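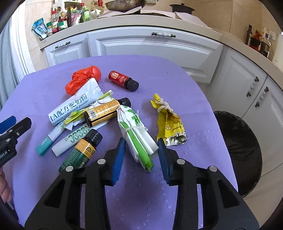
# Re: [film-prints] Running speed and reel order for "Landura"

Bienvenido Galang wrote (March 2026):

> The print of Landura came back from Morais with the reels labelled 1 to 3, but the leader on the second reel says 3. The catalogue gives no speed. I ran the opening at 24 and the walking looked hurried. Does anyone have a cue sheet, or notes from the August showing?
>
> Also, is the Nenero transfer any use as a reference?

Bienvenido,

Go by the leader, and ignore the can labels. The cans were swapped when the print was re-housed. The reel that opens on the ferry crossing is the last one. If the intertitle with the letter comes before the funeral, you have the order right.

On speed, I have the projectionist's notes from August. We ran it at 20 for the first two reels and 22 for the last, with a three-blade shutter. At 18 the flicker was acceptable but the titles stayed up far too long. The lamp was turned down slightly after the first reel, as the tinted sections are denser than the rest.

The Nenero transfer is usable for continuity only:

- it was made in 2000 from a different element, with more than 300 frames missing at the end of the harbour section
- the left side of the picture is cropped to make room for a soundtrack area that the print does not have
- the tinting was not copied, so the night scenes read as day

I would not time anything from it. It was stepped up to 60 fields by repeating frames unevenly, and the pattern changes at each splice.

There is a cue sheet, but it belongs to the Gelta version, where the two sisters' scenes are joined together. I can scan it if the pianist wants it. The tempo marks hold up to the funeral and are no help after that.

Please check the perforations on the tail of the last reel before you run it again. I noted two repairs there and one was lifting.

Leonie Whitcombe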